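Notebook, May
Handset bench, Tirdale workshop
Subject: rear panel wake fault, Grorinix dual-display sample

Carried on from the previous entry. Rear panel still fails to wake on double tap after the handset has been face down for a while. Front panel unaffected. Firmware unchanged, both units charged to 71 per cent before starting so the battery saver doesn't cut in.

Unit A: 15 attempts, face down, five minutes' rest before each. Rear panel woke on all but 5. Unit B, same routine: no misses. Swapped the rear flex cables between the two and repeated. The fault stayed with unit A, so the cable is cleared and Rania's theory about the connector plating can be dropped for now.
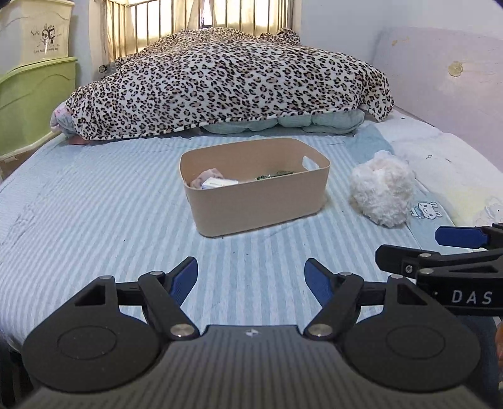
Proximity sensor next. Logged the raw value on both units with the front glass covered. Unit B settles straight away and holds. Unit A drifts upwards and crosses the threshold where the firmware decides the phone is in a pocket, at which point touch on both sides is ignored. The front panel recovers when the phone is lifted. The rear panel has no such path and waits for the side key.

Checked the gasket round the sensor window on A. Seated slightly high on one side. Pressed it down, drift reduced but still present. Replacement gasket requested from Kälin, along with the threshold table, as the one in the Drodcombe folder is for the earlier board.

Brightness: rear panel on A reads lower than B at the same slider position. Probably a separate matter. Not chased.
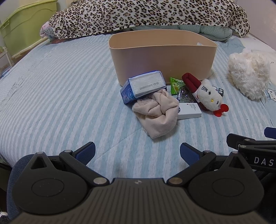 Evangelia Kontogiannis
Display test technician

17:15. Reran unit A with the pocket check disabled in the service menu. 17 attempts, no misses. Points to the sensor reading and clears the touch controller. Setting put back to default afterwards.

To do:
Fit new gasket to A and repeat the drift log.
Ask Michalis whether the lift event can be passed to the rear panel as well.
Same test with the case on, both units.
Şengül has the spare side key assembly, needed back before unit C is opened.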